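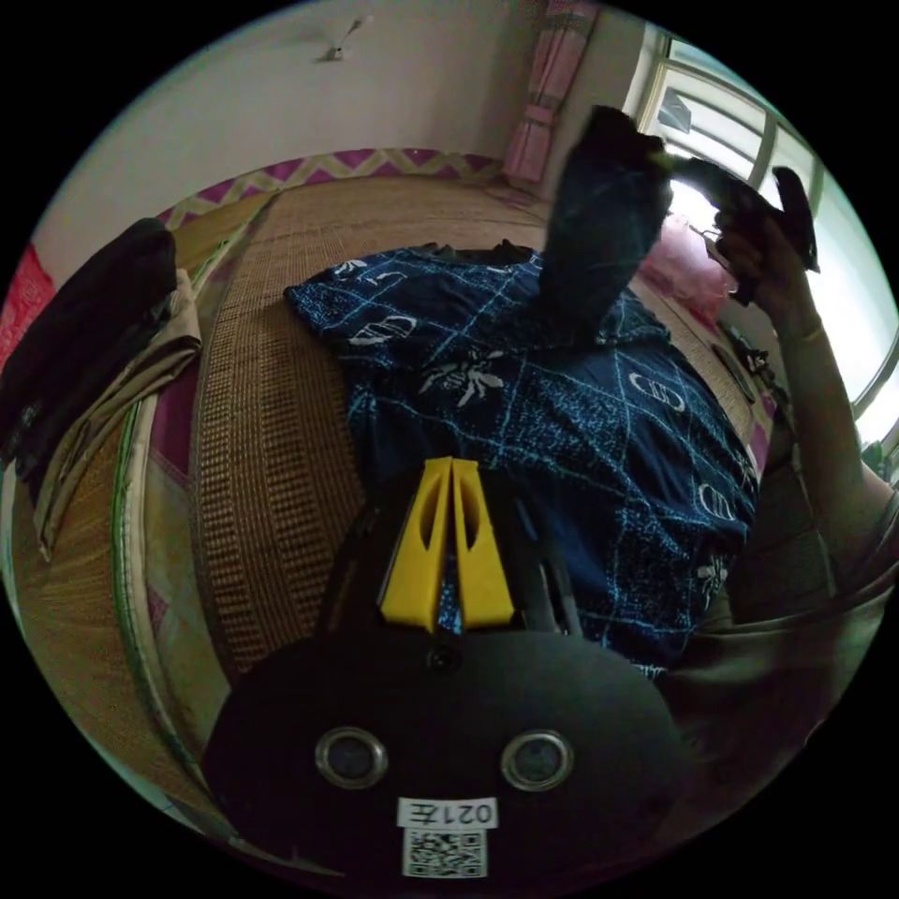 Terence Tunstall would like to know who irons a mat. He has slept on woven straw every summer for years, he wrote in reply to the latest round of hot-weather bedding ads, and he has yet to meet one that stayed flat past October without being wiped down, aired and stood on end.

The ads that got him going come from Drendeo, which is selling a woven summer mat for $70 and says it does two jobs. At night you sleep on it. In the daytime, the company says, you lay your shirts out on it and fold them there, and the firm weave keeps the cloth from bunching the way it does on a soft quilt. Drendeo calls this the "flat fold" and claims it cuts the time spent on a load of laundry by 47 percent.

The company did not say how it got that number. Asked for the test, a spokesperson sent a one-page summary that lists 22 households and no details on what they were folding, how long it took them before, or what they had been folding on. A second request got the same page back.

There is something to the basic idea. A shirt laid out on a firm surface is easier to square up than one on a puffy comforter, and most people who fold on the bed have figured that out. But a table does it too, and so does a made bed with the blanket pulled tight. Neither costs $70.

A printed shirt won't help the sales pitch much either. Drendeo's leaflet tells buyers to line up the sleeves "by eye against the ribs of the mat," which may work with a plain white tee. With a busy all-over pattern on top, the eye tends to follow the print.

Nurnance, a rival seller, charges $225 for a bound-edge mat in a larger size and makes no laundry claims at all. Its care card says to keep damp clothes off the weave. Drendeo's card doesn't mention damp clothes.

Tunstall says he will keep folding on his old mat, which came with no card. Drendeo says a full report on the household test will be posted in October. The 47 percent figure remains in the ads in the meantime.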